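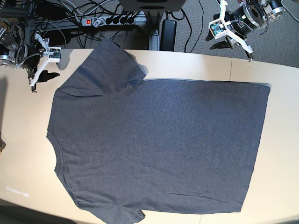

Item 2: grey T-shirt laid flat, both grippers clear of it

Laundry and Back Room Automation Group
Minutes of the November meeting, Monday, 2.00 pm

In the chair: Petronella Ngcobo
Minutes: Haris Vasić

1. Matters arising
The Rumetti quote for the steam press is still awaited. HV to ring again.

2. Folding
PN said she had read the Prolon proposal twice and still could not find the sentence that says the arms can fold a shirt. It says they are "folding capable". She asked that the phrase be kept out of our own papers.

HV felt this was harsh. Two arms over a table is a sensible set-up for the job and a plain T-shirt is a fair place to begin. PN replied that a shirt spread out flat, sleeves out, is the easy half. Ours come out of the drier in a knot, inside out as often as not, and she wants to know who does the spreading.

Prolon's paper speaks of 200 practice folds. PN noted that the Masilela branch alone sends down 1000 pieces in a busy week, in every size, and that 200 goes at one sort of shirt tells us little about fitted sheets.

Agreed: no order to be placed on the present paper.

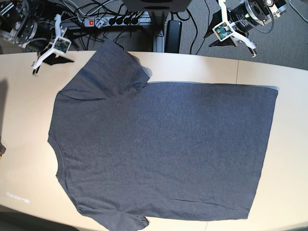
3. Picking up cloth
HV reported that gripping is further along than folding. The jaws can close on soft, thick cloth and hold a bunch of it. PN accepted this but said a bunch is what we start with. She asked whether the fingers can take one layer and leave the one under it. HV did not know. The Pesteo paper does not say either, though it runs to 182 pages.
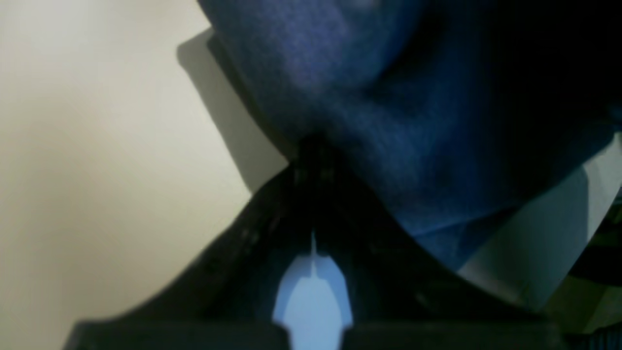 Item 3: blue cloth between the jaws, wrist camera

There was some talk of buttons and zips. Left over.

4. Cost
No figures worth recording. PN will not look at a price per hour until somebody gives her a price per folded shirt, with the refolds counted in.

5. Actions
HV to ask Prolon for a full run from basket to stack, uncut, with no one reaching in.
HV to put the single layer question to Pesteo in writing.
PN to draw up a mixed basket for any trial: towels, socks, one fitted sheet.

6. Any other business
The iron by the back door is tripping the socket again. PN to have it looked at.

Meeting closed 3.10 pm.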